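4.2 The second owner and the inside of the case

We came to the sale records expecting to learn about prices, and the richest material turned out to be in the notes. The Pendberg ledger lists 3,448 desktop computers sold on by offices, colleges and small firms, and for many of them the seller or the buyer wrote a line or two in the margin. Those lines are a delight to read. They talk about fans, spare drive bays, missing screws and the smell of a carpeted office, and they show how closely second owners look at things that first owners may never have seen.

A first owner in our study was usually an organisation. It bought machines in batches, placed them under desks and replaced them when the support contract ran out. The case stayed shut. A second owner was nearly always one person or a family, and the case was often opened within the first week. In the interviews, carried out in Gitirlow and Monell, people described this first look inside with real warmth. One man in Monell had laid out a bed sheet on the dining table beforehand. A retired bookkeeper drew the layout of the board on squared paper and still keeps the drawing with the guarantee for her cooker.

The processor came up again and again (Figure 2). Buyers treated it as the heart of the machine and quoted its model name from memory, even when they were unsure how much memory was fitted or how large the drive was. Several had chosen a former workstation over a newer home computer on the strength of that name alone. Değirmenci found much the same attachment among buyers of used sewing machines, who could recite the motor type and had to look up nearly everything else.

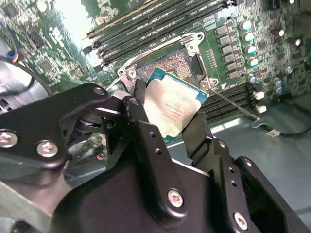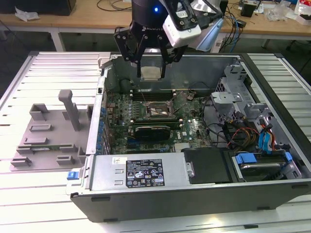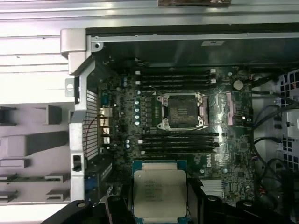 Figure 2. Opened desktop computers and their parts. First: a processor with a scuffed metal top, above an open socket. Second: a Dell-style tower on its side with the side panel removed. Third: an Intel Xeon processor over a Dell motherboard with its socket empty.

Knowing the parts by name changed how people spoke about value. Sellers in the ledger priced by age, and a machine lost worth on a steady slope whatever was in it. Buyers priced by what could be kept. A sound case and power supply were worth having in themselves – “good bones”, as one Gitirlow buyer put it – and a slow drive was hardly a fault, as it was the first thing to be changed. We coded 500 of the margin notes for this kind of language, with Jankauskaitė and Calimlim reading each note separately and settling differences by discussion. Notes about keeping or swapping a part appeared in both towns and at every price level.

There is a social side as well, and we think it deserves a study of its own. Of the 60 people interviewed, many had learned to open a case from a neighbour or an older relative, and had then shown somebody else. Advice travelled along with spare parts. A memory module might pass through three households on the same street, picking up a little history at each stop, and its present owner could often tell us all of it. The Macapagal survey of bicycle repair describes similar chains, though there the parts wore out sooner and the chains were shorter.

Prices still matter, of course, and Section 4.3 turns to them, beginning with the 2 years for which the ledger gives both an asking price and a final one.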